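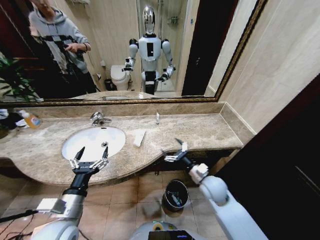 4. Hanging the Brulline mirror

1. Mark the wall 300 mm in from the corner. Measure again – the wall will have lied the first time.

2. Drill both holes and push in the plugs. If a plug spins, the hole is too big and you have my sympathy.

3. Lift the mirror on to its hooks with a second person, ideally one you are still speaking to.

Caution: keep clear of pipes and cables.

Note: wipe with a damp cloth. Bleach will ruin the backing.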